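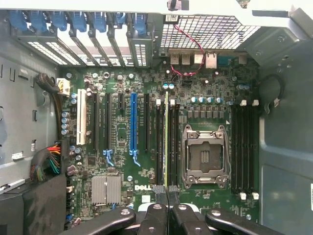 7.4 Gripper stops or drops a part during memory removal

Applies to: Clilel wrist unit on a Kohlhase bench arm, workstation teardown program.

The controller reports this fault as code 57, "grip lost." Do not take the wording at face value. Code 57 only means the finger gap closed further than expected. It does not tell you where the module went, or whether the fingers ever held it.

CAUTION: Keep hands out of the chassis until the arm is locked. A paused arm can still move when the program clears its queue.

1. Press the stop button on the bench. The pause key on the tablet is not a substitute.

2. Wait 20 seconds, then turn the arm lock to HOLD. Try to move the wrist by hand. If it gives at all, treat it as unlocked and cut the power.

3. Look for the part with a flashlight. Check the open CPU socket first, then the expansion slots and the area under the loose wires.

4. If anything is touching the socket contacts, lift it straight up with plastic tweezers. Do not let the gripper retrieve it.

5. Check that the latches are open on the slot you were working on. The program assumes they are - it has no way of knowing.

6. Wipe both finger pads and look for shiny patches. Replace worn pads as a pair.

7. Run the grip test 5 times on a scrap module. One pass proves very little.

8. Release the lock, select RESUME FROM HOME and watch the first pickup with a hand on the stop button.

NOTE: The Skorkisport support page suggests raising the grip force to clear repeat faults. We do not recommend it. More force hides a bad approach angle and can crack a slot.

NOTE: The "auto recover" setting is off by default. Leave it off for any board with an exposed socket.

If code 57 returns after step 8, take the arm out of service and go to section 7.6.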